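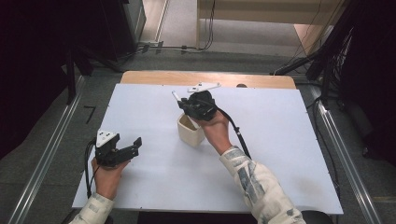

Ticket 920: Label printer at Bickerstaff drops off the network
Status: Resolved
Opened by: Front desk
Priority: Normal

Printer goes offline in Tivia after lunch most days. Jobs sit in the queue and print all at once after a restart. Started in October, after the office moved over from Kullitbridge.

8:15 am. Pinged the printer for 5 minutes, no loss. Queue clear.

1:40 pm. Offline again, 39 jobs waiting. Printer panel still shows the old address. Something else is answering on it.

2:05 pm. Checked the lease table. The second floor copier picked up the same address. The printer was set by hand at the old site and never changed.

2:20 pm. Set the printer to automatic and added a reservation. Updated the port in Tivia. Test label OK.

Next day, 4:30 pm. No drops. Matutbridge has the same model, still need to check how that one is set.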